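How do I get dust out of a woven plastic basket?

Fitriani Pelupessy
Posted Monday, July 12, 2021

I have one of those dark brown fake rattan baskets, the rectangular kind, and we use it for bread when people come over. Crumbs and dust have worked their way into the weave and a damp cloth just smears them around. Can I soak it? I paid 24 dollars for it and would like to keep it a while!

Ridwan Menon
just buy a new one, they're cheap

Kamarul Osman
Don't toss it! If it's synthetic all the way through you can put it in the tub. I do mine every February and whenever somebody spills (so, a lot). Shake it out upside down first, then go over it dry with an old toothbrush. After that it gets 20 minutes in warm water with a squirt of dish soap.

The tight part of the weave down the sides is the slow bit. Brush along the strands, not across them.

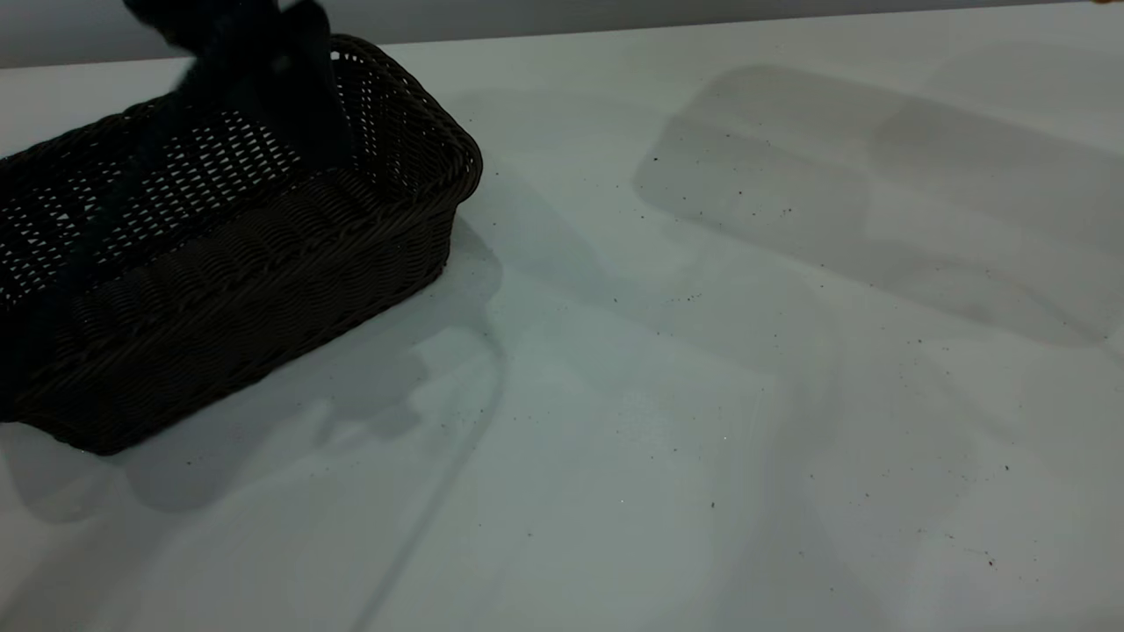
The open lattice up near the rim is way easier, you can pretty much rinse it clean with the shower head. Get under the thick braid along the top edge too, mine was disgusting in there. Then stand it on a towel overnight and don't put bread in it until the corners feel dry. Check for a wire frame before you soak, though. My sister's had one and it left rust on her towels.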